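Irkance Sky Club > Ages 7 to 11 > Long ago skies

Telling the time before clocks

No watch. No phone. No clock on the cooker. How did anybody know when to get up?

Easy bit first. They looked up. Sun low in the east, morning. Sun high, middle of the day. Sun low in the west, time to go home. Farmers did it, sailors did it, children out minding goats did it. You can do it too, but NEVER look straight at the Sun, it can hurt your eyes for good. Look at shadows instead.

Shadows are the clever part. Long in the morning, short at midday, long again before tea. And they swing round as well, a bit like the hand of a clock. So people put a stick in the ground and marked where its shadow fell. Stick plus marks = sundial. The Egyptians had shadow clocks more than 3,000 years ago. Lots of other people worked it out too, in lots of other places.

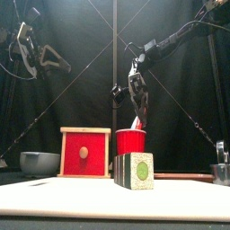 Red cup, grey bowl and a stack of square blocks on a white table.

Make your own (you need sun, so good luck in January):

- a straight stick
- a lump of clay, or just the lawn
- 3 pebbles to start with, more if you like

Stand the stick up. Go out at nine o'clock, put a pebble at the tip of the shadow. Again at twelve. Again at three. Leave it all alone overnight. Next day, no peeking at the clock, look where the shadow is and guess the time. The El Khatib school group did theirs on the playground with chalk and it worked until the rain came.

Do it again in summer with new pebbles. The midday shadow will be much shorter, becuase the Sun climbs higher then. So the stick is a kind of calendar too. Two for one!

Why 60 minutes in an hour?

Funny number. Why not 100? Blame the Babylonians (and before them the Sumerians). They liked counting in sixties. 60 splits up very nicely. Halves, thirds, quarters, fifths, sixths, no bits left over. Try cutting 100 into three and see what you get. Their star watchers used sixties for sky sums, other star watchers copied them, and much later it ended up on clocks.

Hours were odd as well. In many places daytime was cut into twelve hours whatever the season. So a summer hour was long and a winter hour was short. Imagine a lesson that got longer every week until June. No thank you.
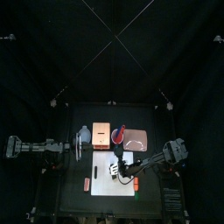 A reader in Turkudcombe wrote in to ask what people did when it was cloudy, and said her sundial had been no use at all for a week. Good question. They used other things. A water clock is a pot with a little hole in it, water drips out, and the level tells you how much time has gone by. Candles with lines on. Sand glasses came later. In some towns a bell was rung so that evryone heard the same time.

And at night? Stars. They move across the sky just like the Sun does, and for the same reason. It's us turning. The Earth spins once a day and the whole sky seems to go round the other way.

The Egyptians had lists of stars for this. One comes up, an hour or so later the next one comes up, and so on till morning. A priest who knew the list knew the time.

If you live in the north, there's a simpler way. Find the Plough (it looks like a saucepan). The two stars at the end of the pan point to the Pole Star. The Pole Star hardly moves and the Plough goes round it, backwards compared with a clock hand. Sailors 500 years ago had a little tool for reading it, called a nocturnal. Metal or wood, hole in the middle, look at the Pole Star through the hole, turn the arm to line up with the other stars, read off the hour.

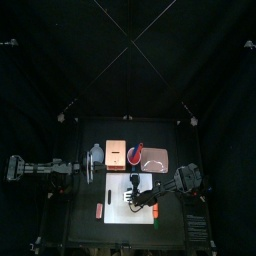
Star watchers cared a lot about one line in the sky. It runs from due north, right over your head, to due south. Called the meridian. When the Sun gets to it, that's midday by the Sun. To get the idea, look at the two thin cords in the picture, the ones that cross in an X on the black cloth. Pretend the cloth is the night sky. Call one cord the meridian. Call the other one the line from east to west. Where they cross is the point straight above you, and that has a name as well: the zenith. A star slides along, reaches the meridian, and that's the highest it will get.

Words to keep: sundial, meridian, zenith, nocturnal.

Want to see a real sundial? The Menora museum has one on its south wall, and a water clock indoors, by the stairs. Take a grown-up. Next page is about the Moon and why months are the length they are.

Last updated: February 9, 2022

Contact Irkance | © Irkance Sky Club | Back to top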